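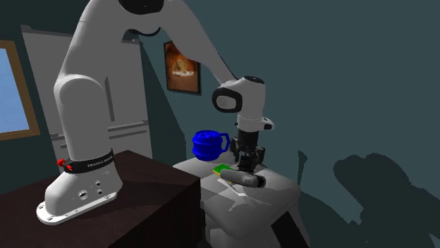 Looking after muddy football boots

We have two players in our house and a third who has just started with the under-sixes at Drallton, so between them all I must have cleaned a good many pairs of boots on the back step over the years, usually in the rain and usually with a cup of tea going cold beside me.

Bang the soles together outside as soon as you're home, then leave any thick mud to dry overnight. It comes away far more easily with an old washing-up brush once it has gone crumbly. For the bits packed in round the studs I use a lolly stick, though a blunt pencil does nearly as well.
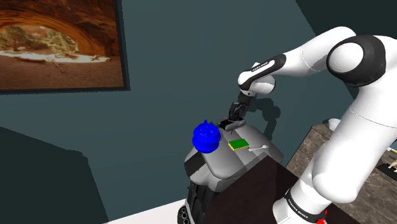 After that, wipe the uppers with a cloth wrung out in lukewarm water and a drop of washing-up liquid. Please don't be tempted by the washing machine! I did it once, before a cup tie against Trerance, and the glue gave way at both toes.

Stuff them with newspaper and change it after 20 minutes or so, when the first lot is sodden, then again at bedtime. Keep them well away from the radiator, as leather goes hard and cracks. A little dubbin rubbed in once they're dry will see them through to May, and do check the studs are tight while you've got them in your hand.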